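## 6. Showing Brevico to visitors

Open days are the best fun you can have with Brevico, and this section gets you from a closed laptop to a room full of people asking to have a go. Everything runs in the simulator, so there is no hardware to bolt down. You need the demo computer, one large screen, a second small screen for yourself, and two hand controllers with fresh batteries.

The table scene in this section is number 589. It opens with two kinds of view, close and table, and you can switch between them at any point with **V**.

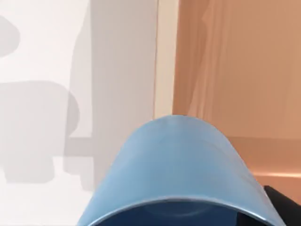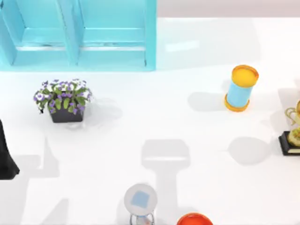

### 6.1 Before the doors open

Allow 45 minutes the first time. After two or three open days you'll do it in less, but the first scene load after an update is slow and you don't want visitors watching a progress bar.

1. Connect the large screen first, then start the demo computer. If you do it the other way around, the views open on the small screen and have to be dragged across.
2. Open Brevico and choose **Visitor mode**. The menu bar disappears. To get it back, hold **Shift** and press **M**.
3. Check that the link to the simulation server uses port 3863. The setting is under **Link > Server** and is kept between sessions.
4. Load scene 589 and wait for the green mark next to the scene name.
5. Switch to the table view. Look for the potted plant with the purple and white flowers, the pale blue canister with the yellow-orange lid, and the trophy over at the right edge. The turquoise shelving unit should be at the top left.
6. Press **V** for the close view. Expect a much tighter picture – one light blue rounded shape can take up a big part of the screen, with white wall and peach-toned panel behind it.
7. Pair both controllers. Squeeze each trigger once and watch for the matching bar on the small screen.
8. Save the layout as `visitors`. You will be loading it all day.

> **Note:** The canister in the table view above has a slight tilt. The scene checker accepts this, so leave it alone. A tilted object makes a lovely first question for the crowd: how would you grab that?

> **Note:** Objects near the border of the table view may be only partly shown, like the hourglass and the red-orange object at the bottom. Use the view slider if you want more of them on the big screen.

### 6.2 Giving the demonstration

A round works well at ten minutes, with questions afterward. Start in the table view. Visitors need to see what is where before the close view makes any sense to them, and children especially love naming things.

1. Ask someone to pick a target. The canister and the plant are good choices for a first round. Save the trophy for a confident group.
2. Bring up the arms with **A**. Both start parked.
3. Move the right arm slowly over the table and talk as you go. Say what you're aiming for before you get there.
4. Halfway to the target, press **V**. Let people look for a few seconds without any explanation. Somebody will ask what the big shape is, and now you have their full attention!
5. Point out the shadows. In either view there are soft gray shadows to find, and visitors can try matching a shadow to an object. In the table view, the one in the center is a nice puzzle – its outline is close to that of the hourglass.
6. Close the gripper, lift, and go back to the table view for the lift itself.
7. Set the object down anywhere clear and press **R** to reload `visitors`.

If the grip slips, keep going. We've shown Brevico at Setdale and at Aveneck, and at both places the missed grabs got the loudest reaction (and the best questions). Reijo Aaltonen ran a whole round at Setdale without one clean lift and still had a line out of room 515.

### 6.3 Letting visitors drive

1. Set **Speed** to *Guest*. The arms move at a third of their normal rate.
2. Hand over one controller only. Keep the other yourself, with **Override** switched on.
3. Show the wrist strap and the trigger. Skip the thumb buttons.
4. Start every new driver in the table view. Offer the close view once they've moved the arm around a little.
5. Reload `visitors` between drivers.

> **Caution:** Drivers forget where they are standing. Mark a square on the floor with tape and keep chairs, bags and drinks outside it.

> **Caution:** Switching views quickly back and forth can make people feel queasy on a very large screen. Leave at least three seconds between switches, and stop if anyone looks uncomfortable.

### 6.4 If something looks wrong

**The close view shows almost nothing but one color.** The view is very near an object. Back the arm away until you can see some background on both sides.

**The table looks too bright.** The tabletop in scene 589 is white and glossy, and many projectors push it further. Lower the projector's brightness before changing anything in Brevico.

**Both screens show the same view.** Choose **Screens > Split**, then reload the layout.

**The arms don't answer.** Check the controller batteries first, then the port in step 3 of section 6.1.

**An object fell off the table.** Press **R**.

### 6.5 Closing down

Switch off Override, park the arms with **P**, and leave Visitor mode before you shut down. The session log is saved in the Saarela folder. Please add a line or two on what visitors asked – Ilari Pelkonen reads all of them, and the view slider started as a question from a visitor in February.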